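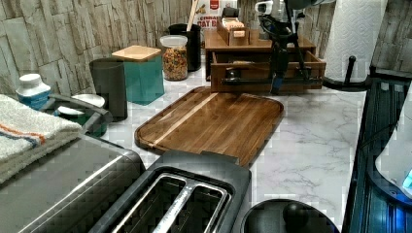
Ulavora Furnished Rentals: Kitchen Electrical and Fire Check, Unit 218
Form revised July 2020. Complete at every change of occupant. Mark each item P (pass), F (fail) or N (not tested). A fail on items 1 to 4 takes the unit off the booking list until cleared by the Illey office. Plug-in heating appliances get the closest reading, and a toaster set with its back edge against a wooden cutting board, as on this counter, is entered under item 3 with a comment even when the appliance itself passes.

1. Receptacles within reach of the sink are GFCI protected. P
Comment: Test button trips, reset holds. Cover plate screw on the left receptacle tightened.

2. Cords and plugs free of cuts, scorching and tape. P
Comment: Kettle cord shortened with the wrap under the base. No extension cords in the kitchen.

3. Heating appliances clear of combustible items. F
Comment: Board to be stored upright at the other end of the counter. Crumb tray emptied at the same visit. Recheck before key release.

4. Smoke alarm sounds on test. P
Comment: Hallway unit, Saxena model, battery replaced in May. Low-battery chirp not present.

5. Extinguisher charged, pin and seal in place. P
Comment: Bracket is 50 inches above the floor. Tag initialed.

6. Range hood filter clean. F
Comment: Grease film on the rear half. Filter soaked and refitted, fan noise unchanged. Leave as F until the spare arrives from Mindach.

7. Hot water at kitchen tap does not exceed 120 °F. P
Comment: 118 °F after 2 minutes at full flow.

8. Drawers and doors open fully, hardware tight, no splinters on edges.

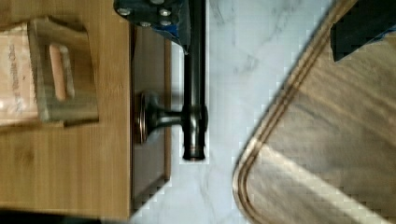 Item 8. Round knob base and post, dark bronze finish. Paper item on wood surface at left.

Result: P
Comment: Knobs turned by hand, none spin. One hinge screw at the sink cabinet replaced with the next length up.

9. Paper and packaging kept off the range and away from burners. P
Comment: Shelf liner above the range trimmed back.

10. Shutoff valve under sink reachable and moves freely. N
Comment: Valve stiff. Not forced. Plumbing request entered, ticket 33.

Open items: 3, 6, 10. Items 3 and 10 must be closed before the next arrival. Item 6 may stay open for one booking if the hood fan runs on both speeds.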